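4.2 Seasoning storage and dispensing

Seasonings took up more counter space than any other group of dry goods in the kitchens we surveyed. In the 105 households that completed the February inventory, salt, sugar, pepper and bouillon powder were kept out in the open more often than in a cabinet, usually within reach of the stove. Spices used less than once a week were kept elsewhere, most often in a drawer or on a high shelf, and were left out of the analysis in this section.

We sorted open storage into three types. The first is loose storage, in which each seasoning stays in the package it was sold in and stands directly on the counter. The second is the plain rack, which holds jars in one or two rows and has no other function. The third is the dispenser rack, in which part of the stock is moved out of its packaging and into cups or drawers built into the unit. Combined units were coded as dispenser racks even when they also carried jars, as the one in Figure 6 does. The jars sit in the shallow tray on top, and the cups hang in compartments in the front face, each with a small white tab above it.

Households were asked to log each time a seasoning was used during the preparation of a main meal. The log sheet listed the seasoning, where it was taken from, and whether it was put back before the meal was served. After removing sheets with missing entries we were left with 904 logged uses. Participants filled in the sheets themselves, and we expect that small uses, such as a pinch of salt added at the table, were underreported in all three groups.

Return to place was lowest for loose storage. Packages were often left next to the cutting board or on the stove top until the end of cooking, and several participants wrote that they put everything away at once when they wiped the counter. Jars from plain racks were returned more often, but not always to the same position. In dispenser racks the pattern was split. Cups were nearly always back in their compartments by the time the meal was served, while jars from the upper tray of the same unit were handled much like jars from a plain rack.

We think the difference has to do with how clearly a position is marked. A compartment takes one cup, and an empty one is easy to notice. A tray takes a jar anywhere along its length. Some participants had dealt with this by putting labels on the edge of the tray, and in those homes the jars moved less from week to week.

Compartment width also mattered. Where a unit had one compartment wider than the others, as in Figure 6, participants tended to give it to the seasoning they bought in the largest package, which was sugar in some homes and salt in others. Two adults in the same household did not always agree on the choice. In 11 households the contents of the cups were swapped at least once during the logging period, and the notes give refilling as the usual reason. A full package did not fit in the smaller cups, so the remainder had to be clipped shut and stored in a cabinet.

Cleaning was the main complaint. Powder collected along the rims of the compartments and under the unit, and participants with raised racks reported wiping beneath them more often than those whose racks stood flat on the counter. Clumping was mentioned in homes where the rack stood beside the kettle. We did not measure humidity and cannot say how far this depended on the unit itself.

The follow-up in the Uvach apartments used the same sheets with one added column for refills. Those results are reported in Section 4.3 together with the drawer inserts from the Lill kitchens, where counter depth did not allow a rack of any type.

Figure 6. Dispenser rack on a wooden table, with three black cups in the front compartments.

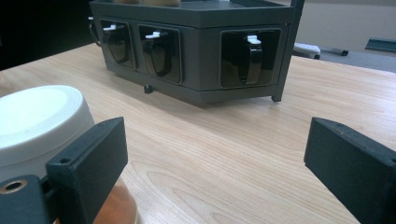 Saulius Kairys commented on this section that return to place should be reported separately for people who cook alone, as a shared kitchen gives a jar two or three usual spots and the log sheet would count each of them as misplaced.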